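제목: Re: [부품실] 초록 버튼 스위치 보관 위치와 통 정리 문의
날짜: 2023년 7월 14일
받는 사람: 부품실 메일링 리스트

> 안녕하세요. Brurnley 작업실에서 문의드립니다.
> 6월 재고표에는 버섯형 푸시버튼이 전부 "소형 전장" 칸에 들어 있는 것으로 되어 있는데, 그 칸을 열어 보니 단자대와 케이블 타이뿐이었습니다. 초록색 버튼은 지금 어디에 두고 계신가요?
> 그리고 흰색 큰 통은 계속 작업대 위에 두는 건지, 선반으로 올려도 되는 건지도 알려 주시면 좋겠습니다. 저희 쪽도 같은 방식으로 맞추려고 합니다.

답장이 늦었습니다. 질문하신 순서대로 적겠습니다.

1. 초록 버튼

재고표가 틀렸습니다. 6월 말에 칸을 나누면서 버튼류를 따로 뺐는데 표를 고치지 않았습니다. 지금은 작업대 위의 얕은 트레이를 거쳐서 분류합니다. 초록 트레이는 점검이 끝난 것, 빨간 트레이는 점검 전이거나 반품할 것입니다. 머리 부분만 있는 것과 접점 블록까지 조립된 것은 품번이 다르니 섞지 말아 주세요. 조립품은 분해하지 않고 그대로 보관합니다.
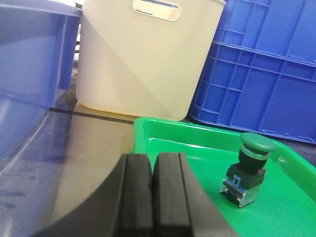
초록 트레이에 세워 둔 버섯형 버튼. 아래쪽 은색 부분이 접점 블록.

접점 블록의 나사 단자는 끝까지 조이지 말고 한 바퀴쯤 풀어 두세요. Dirnanach로 보낸 지난번 상자에서는 단자가 너무 꽉 조여 있어서 현장에서 다시 푸느라 시간이 걸렸다고 합니다. 하늘색 걸쇠가 빠진 것은 점검품으로 치지 않습니다. 걸쇠만 따로 주문할 수 있는지는 Kubíček에 물어 둔 상태이고 아직 답이 없습니다.

표에는 초록 버튼 조립품을 73개로 고쳐 적었습니다. 머리만 있는 것 16개는 별도 줄입니다. 예전 표의 85라는 숫자는 지워 주세요.

2. 통과 상자

흰색 통은 작업대에 그대로 둡니다. 선반에 올리면 손잡이 구멍을 잡고 내리기가 불편하다는 의견이 많았습니다. 파란 상자는 두 개까지만 포개고, 위에 올린 상자는 입구가 위로 오게 둡니다. 세 개를 쌓으면 안쪽 물건을 꺼낼 때 매번 내려야 합니다. 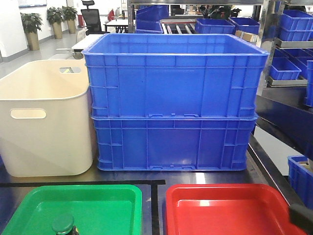 작업대 배치. 왼쪽이 흰색 통, 가운데가 포개 둔 파란 상자, 앞쪽이 초록·빨간 트레이.

작업대의 검은 테이프 선은 트레이 자리입니다. 선을 넘겨 놓으면 옆 사람 자리가 좁아지니 맞춰 주세요. 테이프가 들뜨면 새로 붙이되 폭은 바꾸지 마세요.

선반 쪽 파란 통은 아래 기준으로 씁니다.
- 위 칸: 자주 쓰지 않는 전장 부품
- 아래 칸의 얕은 통: 그 주에 나갈 물건
- 맨 아래: 포장재와 빈 봉투

맨 아래 칸은 어두워서 라벨이 잘 안 보입니다. Akness 쪽처럼 흰 바탕에 굵은 글씨로 바꿀 예정이고, 라벨지는 200장 주문해 두었습니다. 도착하면 필요한 만큼 나눠 드리겠습니다.

3. 청소

질문에는 없었지만 같이 적습니다. 트레이는 한 주에 한 번 비우고 마른 천으로 닦습니다. 알코올은 쓰지 마세요. 예전에 빨간 트레이 하나가 뿌옇게 변했습니다. 밝은 회백색 면은 작은 점 하나도 눈에 띄니 물걸레로 먼저 닦고, 그래도 남으면 지우개로 문지르면 됩니다.

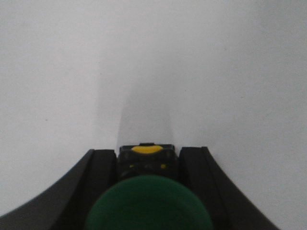 작업대 상판은 유리 닦는 천으로 마무리합니다. 광이 있는 면이라 일반 걸레를 쓰면 자국이 남습니다. 테이프 위는 세게 문지르지 마세요.

고친 재고표는 공용 폴더에 올려 두었습니다. 파일 이름은 그대로이고 둘째 시트만 바뀌었습니다. Brurnley에서 쓰는 통이 저희와 크기가 다르면 바깥 치수를 회신해 주세요. 선반 칸 높이를 조정할지 그걸 보고 정하겠습니다.

부품실 드림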